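How Wallpaper Sticks to a Wall

Wallpaper is a long sheet of paper or cloth-like material with a pattern printed on one side. It is sold in rolls. The plain side goes against the wall and is held there by paste.

What paste is made of

Many wallpaper pastes are made from starch or cellulose. Starch comes from plants such as wheat and corn. Cellulose is found in the walls of plant cells. Mixed with water, either one turns into a thick, slippery gel.

The gel fills the tiny bumps and holes in the wall and in the back of the paper. The water then soaks away or goes into the air. What stays behind is a thin, stiff layer that grips both surfaces.

Why the paper has to rest

Paper is made of fibers. Fibers swell when they take in water, so a pasted strip gets a little wider. If the strip goes up too soon, it keeps growing on the wall and bubbles form. Decorators fold the pasted strip loosely and wait a few minutes. This is called booking.

How patterns line up

A printed pattern repeats. The distance from one flower to the next copy of the same flower is called the repeat. On Sorel, a leaf pattern drawn by Wubit Derese for the Bloxham company, the repeat is 100 centimeters. Each new strip is moved up or down until its leaves meet the leaves on the strip beside it.

Cutting a strip

1. Measure the wall from ceiling to floor. In a small attic bedroom this might be 175 centimeters.
2. Add 2 extra centimeters at the top and the same at the bottom. The strip is now 179 centimeters long. A pattern with a repeat needs more.
3. Unroll the paper on a long table, with the pattern facing down, and mark the length with a pencil.
4. Ask an adult to cut along the line.

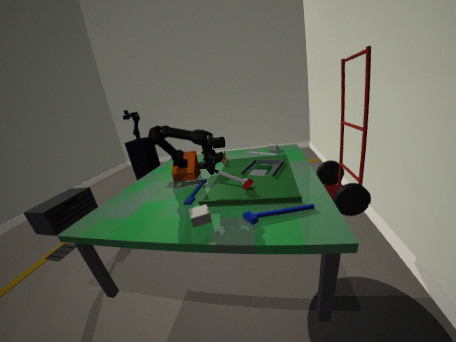 Words to know

Seam: the line where two strips meet.
Plumb line: a string with a weight on the end. It hangs straight down and shows where the first strip should go.
Lining paper: plain paper put up under the patterned paper to make a rough wall smoother.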